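Search this site Go

Zilcombe repair scheme: progress report, January

Sign-ups reached 400 households against the 227 we promised. I would not read much into that — signing up is free.
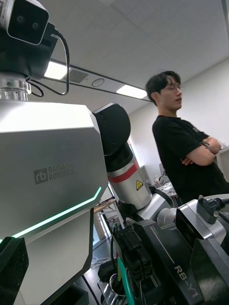
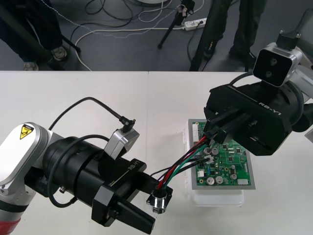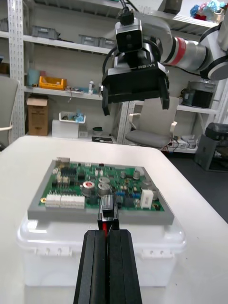

Spending and doubts

We have spent £3,837, mostly on rent at Stileck. Only 9 households have come back a second time. Salian's claim that waste has fallen rests on one month of bin weights, and I can't support it yet.

Contact the Clullura office | Back to top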